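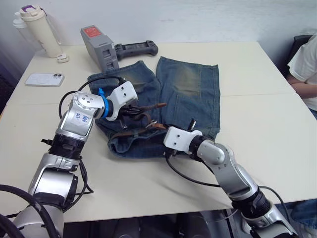

What is the Wollix?

The Wollix is a pair of robot arms that can be taught to do jobs on a table. It is made by a firm called Cloltov, and it is sold to schools, colleges and science clubs. It comes as a kit, so the people who buy it bolt it together themselves.

Each arm bends in several places. The bends are called joints, and they do the same sort of work as your shoulder, elbow and wrist. Inside each joint is a motor. Black cables carry power to the motors and bring messages back, telling the computer how far each joint has turned.

At the end of each arm is a gripper. A gripper is the robot's hand. On the Wollix it has two fingers, which can close on something, or open to let it go. Your own hand has four fingers and a thumb, so the robot has to manage with less.

Why clothes are hard

A wooden block is the same shape wherever you put it. If a robot can pick it up once, it can probably pick it up again. Clothes are different. They fold, slip and bunch up, and they never land the same way twice. Engineers call things like this "deformable", a long word for something that changes shape when you push or pull it.

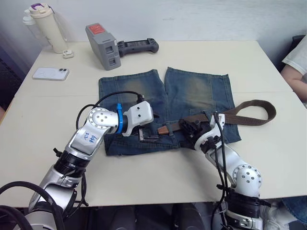
Belts are one of the harder jobs in the Wollix handbook. You probably thread yours in the morning without looking. To do it, one hand holds the trousers still while the other feeds the strap along. A robot has to share the work between its arms in the same way. It also has to deal with the spare length of belt, which can wander off across the table in a big loop, as it does on the right of the denim. If one arm pulls the wrong part of the strap, the clothes can move as well, and then everything is in a new place.

The handbook is 340 pages long and is written for adults and older pupils. There is a thinner one for younger children, with 77 short activities. The first ones use blocks and cups. Belts and buckles come near the end.

How the robot sees

The Wollix uses more than one camera. One looks at the whole table from high up. The others are small and sit close to the grippers.
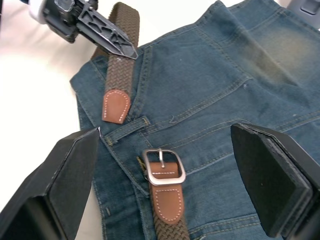 A small camera near the gripper is useful for tiny parts that are hard to make out from far away. It moves whenever the hand moves, so it can get a close look at whatever the hand is about to touch. From there the plaits in the belt are easy to see, and so are the prong in the middle of the buckle and the white stitching on the leather end. The fingers show up too. That helps the robot work out how far its fingertips are from the thing it wants.

Find a belt at home and look at it from the other side of the room, then from close to your nose. Write down what you can see each time. You will have two very different lists.

How it learns

Nobody types in every movement. A person guides the arms through the job, and the computer keeps a record of what the joints did and what the cameras saw. Then the person does it again with the clothes in a slightly different place. Cloltov suggests some 500 goes for a difficult job. Gudrun Sundqvist, who teaches at Irnen School, spread hers over a whole term, with pupils taking turns.

What it costs and what we thought

The full kit costs £3,735, so it is a thing for a school to buy and not a birthday present. We tried one at the Abeysekara Science Club in July. Building it was slow, and the cable clips were fiddly. The younger handbook was clear and the pictures in it were good. Janaka Rathnayake, aged ten, liked the blocks best and found the buckle activity too long.

An adult must be with you whenever the arms are switched on. Keep your hair tied back and your hands off the table until the arms have stopped.

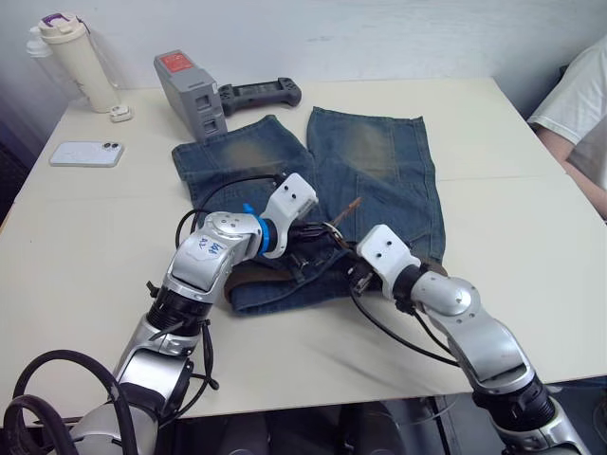

Two grippers close together at the belt buckle.

Words to know

Joint: a place where the arm bends or turns.
Gripper: the part that holds things.
Deformable: able to change shape when pushed or pulled.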